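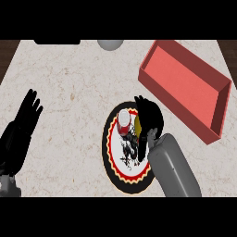
Lillolden Staff Dining – Clearing Station Check, Two-Arm Unit
Completed by: Hanna Kushnir, dish room lead
Month: August
Shift: start 6:40 am, second look after lunch
Unit: Cunano, station 2 (station 1 still hand clearing)
Mark OK / Fix / Stop. Write something in comments, even if OK. Last month half of them were blank.

PART A. BEFORE POWER

1. Floor dry and clear on both sides of the table
OK
Mat on the dish room side curls up at one corner. Taped. Tape won't last the week, need a new mat.

2. Table edges and surface, no chips or cracks
OK
Wiped down with the pink cleaner, not the blue. The blue leaves a film and the plates slide. Told the evening people twice.

3. Covers on both arms closed, no gaps at wrist
Fix
Left arm cover had a clip not pushed all the way in. Pushed it in. Writing it as Fix so someone looks at the clip itself, same one as in the last check.

4. Fingers on both hands, no tears, no food stuck
OK
Rice between the fingers on the right one. Picked out with the soft brush. Please do NOT use the knife from the prep drawer for this.

5. Trays in place, not overhanging the walkway
OK
Moved one in a bit. Whoever sets up, look at it from the walkway side, it looks fine from the dish side and then you catch your hip on it.

6. Emergency stop, both buttons, press and release
Wall button OK
Table button – Fix. Works but sticks on release, had to twist it two times. Reported to Curkik. Do not run on the wall button alone if the table one gets worse. Call me.

PART B. POWERED, SLOW SPEED

7. Arms go to rest position with no one inside the yellow line
OK
Line is worn off by the door. Paint is ordered.

8. Slow speed actually slow
OK
Panel says 20 percent. Looked right.

9. Lift test: empty can off a plate, plate stays put
OK
Second try. First try the can tipped and rolled, arm stopped the way it should. Not a safety problem but it counts in the log as a drop.

10. Lift test: plate with rim
OK
The patterned plates are slower than plain white ones, it waits longer before it goes in. Don't help it. Had two people this month reach in to turn the plate around for it. That is exactly the thing the line is for.

11. One arm waits while the other works, no crossing
OK
Watched 10 minutes, no crossing.

12. Warning beep heard from the sinks
Fix
Can't hear it with the sprayer on. Asked Zhong if the light from his old conveyor cabinet can be used, he's checking. Until then the person at sink gets told out loud before restart. Every restart, not just the first.

PART C. PEOPLE

This part is new, added after the July meeting. Some of it isn't a yes or no, so read the comments.

13. Everyone on shift signed the station sheet
Fix
Two missing, both from temp cover. They had the talk but didn't sign. Get signatures tomorrow before start.

14. Everyone on shift knows how to stop it
OK
Asked each person to walk over and show me. One went for the power switch by the door. Showed her again, she got it. Asking "do you know where the stop is" doesnt work, everybody says yes.

15. Someone is assigned to the station, by name, on the board
OK
It was me this morning. Needs to be someone else sometimes, I'm also doing deliveries till 8.

16. Job rotation happening
Fix
Used to be clearing, scraping, sinks, drying, and you moved every hour. Clearing at station 2 is gone as a job so people are getting longer turns at the sinks. 2 people said sore wrists. The schedule was made for five jobs and we have four and a bit. I raised this in July. It has to be redone, it's on this list so it's not just me saying it.

17. Lifting
OK
Better, for real. Full tubs used to go over by hand from both stations. Now only from station 1. Backs are happier.

18. Broken items handled with gloves, dustpan in reach
OK
Dustpan was in the closet. Moved to the hook. It lives on the hook.

19. Break coverage
Fix
Station 2 was left running with nobody assigned at 1:15 pm. It was fine. Still not allowed. If the person on the board goes on break, name on the board changes or it gets paused. Pausing takes a few seconds, and the restart is the long part, I know, thats why people skip it.

PART D. COUNTS OFF THE PANEL, AFTER LUNCH

Items cleared: 357
Target on the panel: 200
Speed at lunch: 100 percent
Stops by the unit: see log
Stops by a person: see log, three are mine

Comment on target: we went well past it and I already got asked if station 1 can go the same way. Not my decision and not for this form. What I'll put here – the count doesn't include what people sorted by hand before it got to the table. Someone stood there pulling napkins and forks out of bowls most of lunch. That's work and it isn't on the panel.

Comment on speed: 100 percent was turned on by someone, not by me, not on the sheet. Speed changes get written down with initials. If you changed it just tell me, nobody's in trouble.

PART E. SHUTDOWN

20. Both arms in rest position, power off, key in the box
OK
Key was in the box. Good.

21. Hands cleaned and left open to dry
OK

22. Surface wiped, trays to the washer
OK
One tray missing, found in the pastry area with rolls in it. Please no.

23. Log saved
Fix
Saved but under yesterday. Renamed.

OPEN ITEMS
Table stop button sticks on release – Curkik, waiting for a date
Left wrist cover clip – Curkik, same visit
Beep not heard at sinks – Zhong
Line paint by door – ordered
Floor mat – not ordered yet, I'll do it
Signatures, two – tomorrow
Rotation schedule – needs a meeting, not an email
Speed change at lunch – who

Result: OK to run at slow speed. Not full speed until the table button is fixed.

COMMENTS FROM STAFF (write below, no name needed)

Sinks too long. My hands are wrecked by 2.

like it better than tubs

can we get the beep changed, sounds just like the oven

Who do we ask about hours for next month? I was on clearing, now I'm not on the board for it.
– Ask me, I don't have the answer yet but I'm taking the question up. H.K.

stood in the doorway and it stopped, I wasn't over the line?
– The line is worn there so you might have been. Will mark it with tape tonite.

The napkin thing. Put a sign for the diners?
– Yes. Good idea. Two bins and a sign, will try it at station 2 first.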